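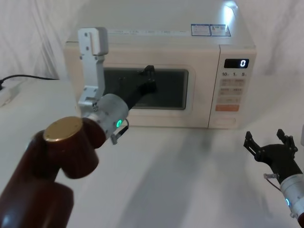

Figure 3. A countertop microwave oven with printed material on its top surface. The door is on the left and the control panel is on the right.

3. Where Appliance Text Is Placed and Whether It Is Read

3.1 Background

Small kitchen appliances carry a good deal of printed text. Some of it is on the control panel, some is on stickers and label strips attached to the housing, and the rest is in a booklet that comes in the box. The three kinds of text are usually written by different people. Panel wording is settled early, when the tooling for the front of the product is ordered. Label text is often added late, after safety review, and has to fit in whatever space is left. The booklet is written last and is the longest of the three.

Earlier work on household instructions has mostly dealt with the booklet. It has asked whether the sentences are short enough, whether warnings come before the steps they apply to, and whether the drawings match the product. Much less has been written about text fixed to the product itself. This section deals with that text. Our question was a simple one: when a household has owned an appliance for some time, which of its printed messages can the main user recall, and does recall depend on where the message was placed?

Figure 3 gives one example of label placement. A long, thin strip runs along the front edge of the top surface, and two small blue-bordered stickers sit near the front right corner. A person has to look down at the top of the oven to see either one. In many kitchens the top of the microwave is used as a shelf, and labels in this position end up under bread, mail, or a stack of plates.

3.2 Method

The household survey was carried out in two towns, Jaramillo and Wornow. Both have a mix of rented apartments and owner-occupied houses. We chose them because the Zedance home goods survey had already been run there and its address lists were available to us. Letters went out in December, and the last reply accepted was the one received on January 5, 2025. Replies that came after that date were kept but not analyzed.

We received 417 usable replies. A reply was counted as usable if the respondent named at least one countertop appliance in regular use and completed the recall page. Respondents were asked to fill in the recall page in a room other than the kitchen. We had no way to check that they did so, and this is taken up again in Section 3.5.

The recall page asked respondents to write down, in their own words, anything they could remember being printed on the appliance. They were then asked where on the appliance the text was. A second page, sealed with a paper tab, asked them to go to the kitchen, look at the appliance, and copy out the first line of each label they could find without moving it.

In addition to the mailed survey, we visited 27 households that had agreed to be contacted. At each visit an interviewer noted the position of every label, whether anything was resting on or in front of it, and whether the text could be read from a normal standing position. The coding sheet used for this purpose was adapted from the Zikance labeling protocol, which sorts label text into 16 message types. These include electrical ratings, cleaning instructions, registration details, and warnings about heat.

3.3 Coding of Responses

Written answers were coded by two readers working separately. Each answer was matched to one of the message types or marked as unmatched. Where the readers disagreed, the answer was discussed and a single code was agreed on. Most disagreements concerned answers such as "something about cleaning it" or "don't put metal in," where the respondent might have been recalling the booklet, the label, or general knowledge.

We took a strict view of these cases. An answer was counted as label recall only when the respondent also gave a position for the text and that position matched a label reported on the second page. This rule almost certainly undercounts real recall. We preferred it to the looser rule because common warnings are widely known, and a person who has never read a label could still write one down correctly.

Position was coded as front, side, top, back, or inside the door opening. Text on the power cord tag was coded as back. Text on packaging was left out, even when the respondent still had the box.

3.4 Results

Text on the front of the appliance was recalled more often than text anywhere else. Most of this was panel text: button names, power levels, and the names of preset programs. When panel text was set aside and only stickers and strips were considered, the advantage of the front position became smaller but did not go away.

Labels inside the door opening did better than we had expected. Several respondents gave nearly the full wording of a short label in this position. During the home visits, people often said that they saw the label each time they wiped out the appliance. Regular cleaning brings the eye close to the surface, and there is little else to look at while doing it.

Top labels gave mixed results. In homes where the top was kept clear, recall was close to that for labels on the side. In homes where the top was used for storage, recall was very low, and a number of respondents wrote on the second page that they had not known the label was there. Back labels were almost never recalled, apart from those read out over the phone during a repair call.

Type size had a smaller effect than position. Labels with very small print were recalled poorly wherever they were placed, but moderate differences in size made little difference among labels that could be seen. Color borders and symbols helped people remember that a label existed. They did not help them remember what it said. One respondent in Wornow described a label as "the one with the triangle" and could give no word of its text.

The message types also differed. Warnings about heat and steam were recalled more often than electrical ratings. Registration and warranty text was recalled mainly by people who had bought the appliance recently. Cleaning instructions fell between these groups, and recall of them was higher in households with older appliances.

3.5 Limits of the Survey

The sample covers only two towns and leans toward older respondents, who were more likely to return the letter. People who still had the booklet may also have been more willing to reply to a survey on this subject.

As noted in Section 3.2, the recall page was completed without supervision. Some respondents may have filled it in while looking at the appliance. The home visits give a partial check on this. Recall among the visited households, measured before the interviewer entered the kitchen, was somewhat lower than in the mailed replies but followed the same order by position.

We did not test whether recalling a label changed what people did. A person may remember a warning and ignore it, or follow it out of habit without remembering where it came from. Section 4 turns to this question using the diaries kept by the visited households.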